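Gollham 空合故障

Gollham 空合故障,也常被简称为“空合”,指 Ninis 型桌面机械臂在抓取透明器皿时出现的一种误判:夹爪的手指已经抵住玻璃,控制程序却认定指间什么也没有,于是继续收拢,并按照“没夹到东西”的流程加大力度再来一遍。故障最早在 Alipour 实验室设于 Gollham 的操作间里得到完整记录,名字也由此而来。它造成的实物损失很有限,总共碎了3只玻璃碗,也没有人受重伤,可是在做小型夹爪的人中间,它被反复提起,原因在于它发生得安静,前一秒看上去还一切正常,而且它牵涉到的几处设计单独拿出来看都说得过去。

名称

“空合”二字原本是操作员的口头话。Ninis 的运行日志里有一个状态,意思是手指完全合拢而中间没有物体,译成中文时写作“空合”。正常情况下,这个状态表示机械臂扑了个空,该退回去重看一眼。后来日志里接连出现一种古怪的“空合”:手指开度停在某个明显不为零的数值上,状态栏却照旧写着空合。操作间里的人起先管它叫“假空合”,叫着叫着又把“假”字省掉了,所以今天读旧记录时要格外留神,同一个词在前半本里指真的扑空,在后半本里多半指故障本身。Alipour 的正式报告为了避免混淆,使用的是“带载空判”这个说法,严谨是严谨,流传得却不如口头话广。

Kollotton 公司的维修手册另有一套编号,把它归在“接触检测失效”一类下面,没有单列名称。有些二手资料把它写成“Kollotton 故障”,严格说来并不妥当。Kollotton 供应的是夹爪,判断有没有夹到东西的那一层程序属于 Ninis 的整机软件,两家对此各有各的看法,下文还会谈到。

背景

Ninis 是一种面向桌面作业的轻型机械臂,末端装 Kollotton 的双指平行夹爪,腕部附近有一只小相机,随手腕一起移动。它原来的用途很朴素,就是把桌上零散的小件拿起来,放进旁边的盘子或盒子里。早期的练习物件大多是木块、塑料杯、布团一类,颜色实在,轮廓清楚,夹坏了也不心疼。机器在这些东西上表现得相当好,好到大家都乐意把难一点的东西递给它试试。

玻璃碗就是这样进入练习清单的。凡是收拾过厨房的人都知道,玻璃碗拿起来有讲究:壁薄,口沿滑,碗身又带着弧度,人的手会很自然地把拇指搭在里面,其余几指托在外面,轻轻一捏就起来了。对双指夹爪来说,可行的办法也差不多,要么两指从外侧包住整只碗,要么一指在内、一指在外,夹住碗壁的一小段。前一种办法受开度限制,碗稍微大一点就包不住;后一种办法省开度,却要求程序准确知道碗壁在哪里,而碗壁偏偏是透明的。

为了让相机好认一些,练习时常会挑选口沿带颜色的碗。彩色的口沿在浅色木桌上很醒目,程序可以顺着那一圈颜色估计碗口的位置和大小。这个办法确实有用,定位的成功率一下子提高了不少。它同时也埋下了一个小小的误会:程序把那圈颜色当成了碗的全部,口沿以下的碗壁在它看来和桌面没有多大分别。

故障表现

空合故障从外面看,过程通常如下。机械臂移到碗的上方,手指张开,慢慢降下来,左右两指分别停在各自的位置。到这一步为止,动作与正常抓取完全相同。随后手指开始收拢,其中一根先碰到玻璃。如果碗没有固定,它会被推着滑动一小段,这时旁观的人往往以为机器是在调整姿势,甚至会夸它一句聪明。

接着另一根手指也靠了上来。正常情况下,电机会感觉到阻力,程序读到阻力,便知道夹住了,转入提起。故障情况下,阻力的读数上升得很慢,始终没有越过门槛,程序又去看相机,相机里的指间区域还是一片木纹。两条线索一对照,结论就成了“没有物体”。于是手指略微松开,重新收拢,第二次的力度比第一次大。若仍然判为空合,就会再来一次,力度再加。

声音是最可靠的征兆。有经验的操作员说,正常夹住玻璃时会有一声很短的轻响,然后就安静了;出故障时则是一声接着一声,间隔均匀,像有人用指甲在敲碗。听到第二声就该伸手去按停止键,等到第三声,往往已经晚了。
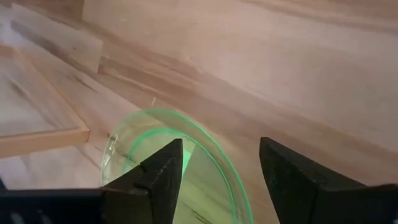
玻璃究竟在哪一刻裂开,差别很大。厚实的碗可以承受好几轮收拢而毫发无伤,最后程序自己放弃,报一个“目标丢失”了事,这类情形如果不翻日志,根本看不出发生过故障。薄一些的碗,或者手指恰好压在原有划痕上的碗,则会从口沿处崩下一小片。在已经记录的3次破损里,有两次属于口沿崩缺,另一次是整只碗沿着一条斜线分成两半,碎裂时机械臂已经把碗提离了桌面,于是多了一个坠落的环节,清理起来也最费工夫。

除了弄坏东西,故障还有一种比较温和的后果。手指在反复收拢中把碗越推越远,直到碗抵住旁边的物件。此时碗无处可退,阻力突然增大,程序这才醒悟过来,判定抓取成功,把碗稳稳当当地提起,放好。从任务的角度看,这一次是成功的,统计表上也记作成功。后来的调查者特别强调过这一点:故障有相当一部分藏在成功的记录里,只看成败是找不到它的。

成因

对于成因,目前比较一致的看法是,它由三处彼此独立的安排凑到一起而成,缺了任何一处,故障都不容易出现。

首先是视觉上的误认。透明的碗壁会透出后面的木纹,相机看到的木纹又是连贯的,程序据此推断那里是空的桌面。碗壁本身也会带来一些线索,比如弯曲处的反光,玻璃较厚处聚起来的一点亮色,可是早期的识别模型把这些当成了光照造成的杂斑,在预处理阶段就抹掉了。说来有点可惜,当时加上这一步,本意是为了让机器在晃眼的灯光下也能干活。

其次是力的门槛。Kollotton 的夹爪没有安装专门的指尖力传感器,它靠电机电流来估算夹持力。这种办法便宜耐用,对于木块之类的硬物完全够用。指面上贴了一层软垫之后,情况就变了。软垫受压会慢慢变形,电流随之慢慢爬升,而程序要找的是一个陡峭的台阶。碗在桌上还会滑动,滑动又把本来就平缓的曲线进一步拉平。等手指走到预定时间,台阶还没有出现,判断便滑向了“无接触”。

最后是重试的规矩。Ninis 的出厂设定里,凡是空合就重试,重试时加力。这条规矩来自早期夹布团的经验,布团软,第一次夹不牢,多用点劲就好了。它写进程序时没有区分物件的种类,大概当时也没有谁会想到要把它用在玻璃上。在三处安排里,这一处改起来最容易,偏偏也是最后才被找到的,调查前期大家的心思都放在相机上了。

手指的形状也有一点影响。夹爪的手指向尖端收窄,便于伸进碗口,可是尖端与弧形碗壁的接触面积很小,同样的力集中在一小块地方。手指若再带上一点倾角,受力的就几乎只剩一条边。Alipour 的报告用了不小的篇幅讨论倾角,并且认为碗壁越斜,安装角度上的细微偏差就越值得计较。也有读者觉得这一部分写得过细,对于理解故障帮助不大。

发现与调查

最初的两次破损都被当作意外。第一只碗崩缺之后,操作间的记录只写了一句“碗口缺损,换新”,没有保留日志。第二次稍微认真一些,检查了夹爪的安装螺丝,发现有一颗略松,拧紧之后便继续工作,大家都很满意这个解释。一颗松了的螺丝是多么让人放心的原因,看得见,拧得紧,谁都会修。

第三次破损发生在七月的一个下午,就是前面提到的碗被提起后裂成两半的那一次。螺丝这回是紧的。操作员按下停止键后没有急着清理,先把当时的电机电流和手指开度完整地存了下来,这份数据后来成了整个调查的起点。把两条曲线画在一张图上,问题一目了然:开度在碗壁处停住不动,电流却迟迟不肯给出应有的反应,而状态栏里清清楚楚地写着空合。

实验室随即翻查旧日志,一共找出2882次针对玻璃器皿的收拢动作,逐一核对开度与状态是否相符。结果有420次存在矛盾,也就是手指明明停在半途,却被判为空合。其中绝大多数没有造成任何可见的后果,许多还出现在后来记为成功的任务里。需要说明的是,这里数的是收拢动作的次数,一次任务可能包含好几次收拢,所以不能拿这两个数字直接推算任务的失败率。后来有些转述文章恰恰在这里弄错了,把它写成玻璃碗任务的失败比例,听上去比实际情形可怕得多。

核对完日志,接下来是复现。调查人员换用不同厚薄的碗,分别在有软垫和没有软垫的条件下重复同样的动作。取掉软垫之后,电流的台阶重新变得清晰,误判大为减少,但硬质指面又容易在玻璃上打滑,碗提到一半溜下去的情形多了起来。换成不透明的瓷碗,保留软垫,误判也很少见,可见相机那一边单独就足以纠正力的判断。只有透明、软垫和加力重试三者齐备时,故障才会稳定地重现。

责任归属

关于责任在谁,Ninis 与 Kollotton 有过一段不算激烈、但拖得颇久的往来。Kollotton 的立场是,夹爪如实报告了电流和开度,两项数据都没有错,怎样理解它们是整机的事。Ninis 一方则指出,软垫是随夹爪一同供应的配件,装上以后电流特性发生了变化,而说明书里给出的门槛值仍然是裸指的数值。

两边说的都是实情。最后的做法是各改各的:Kollotton 在说明书中补上了装软垫时的门槛,Ninis 则修改了判断逻辑。Alipour 作为使用方,承认自己在前两次破损后没有保存日志,并把这一条写进了报告的第一页。许多读者对这份报告抱有好感,多少与这一页有关。

处置与改进

软件上的修正共有三项。第一项最简单,在宣布空合之前先看一眼开度,手指没有合到底,就不许说中间没有东西。这条检查写起来不过几行,据说程序员改完之后对着屏幕坐了好一会儿。第二项是取消默认的加力重试,改为按物件类别分别设定,玻璃和陶瓷一类在重试时保持原来的力度,连续2次不成便停下来,请人查看。第三项涉及识别模型,不再抹去反光和亮斑,并在训练材料中加入了大量透明器皿,让它学着从口沿往下推想碗壁的走向。

硬件上的改动比较小。指面软垫换成了更薄的一种,兼顾摩擦和灵敏。部分使用者自行加装了指尖压力片,效果很好,不过引线容易在手腕转动时磨断,需要经常检查,所以没有成为标准配置。

修正之后,空合故障在玻璃碗上已不多见,但还谈不上绝迹。极薄的酒杯、盛了水的玻璃杯,以及叠放在一起的碗,仍然会让程序犹豫。叠放的情形尤其麻烦,手指夹住的到底是一层还是两层,开度上的差别很小,眼下多半要靠称重来补充判断。

操作安全

玻璃与机械臂同在一张桌上时,通常建议遵守下面这些做法。它们大多来自 Alipour 操作间的守则,后来被别的地方陆续抄了去,措辞略有出入。

操作者戴护目镜,停止键放在不必越过桌面就能够到的地方。
开始之前检查碗口和碗壁,有划痕或旧缺口的一律不用。
把桌面擦干净,细小的碎屑也要拾走。
碗的周围留出余地,使它被推动时不至于立刻撞上别的东西。
听到连续的敲击声即刻停机,先存日志,再动手清理。
停机后不要徒手把碗从指间抽出来,应当先让夹爪缓缓张开。
玻璃破损后,指面软垫必须更换,嵌在里面的碎渣用肉眼很难看净。

最后一条看似琐碎,却有过教训。在第二次破损之后,软垫只是擦拭了一下便继续使用,有人在更换手指时被嵌着的碎渣划破了指尖。伤口很浅,贴上创可贴就好了,这也是整个事件中唯一的受伤记录。

清理桌面的那一条也常有人问起缘由。木桌上的一粒碎渣可能会把碗底垫高一点,使碗微微倾斜,两指所受的力便不再对称;它若是前一只碗留下的玻璃屑,还会在碗被推着滑动时划伤碗底。守则里没有写得这样详细,只是要求擦净。

影响

空合故障之后,桌面机械臂的使用者逐渐养成了一个习惯,就是在统计任务成败之外,另外核对每一次收拢的开度、电流与状态是否说得通。这件工作枯燥,却不难,写一段小程序便能自动完成。Ninis 后来的版本把它做成了内置功能,矛盾的记录会标成黄色,任务成功时也照样标出。

在教学方面,它是一个颇受欢迎的案例。所需的器材很寻常,一张桌子、一只碗、一副双指夹爪就能讲清楚,数据也好懂,初学者看着两条曲线,常常自己就能找出毛病来。讲课的人一般会先只给出相机的画面,让学生猜猜哪里出了问题,再给出电流,最后才给出开度。顺序倒过来就没什么可讲的了,开度一摆出来,答案也就跟着出来了。

也有批评意见认为,人们对这桩故障的兴趣过于集中在玻璃上。同样的逻辑漏洞理论上适用于任何看不清又摸不准的物件,例如透明薄膜、塑料袋、果冻一类的软食,而针对这些物件的核查至今做得很少。Alipour 的报告在附录里提到过塑料袋,只写了半页,说是留待以后补充,目前尚未见到续篇。

参见

双指平行夹爪
接触检测
透明物体识别
抓取重试策略
腕部相机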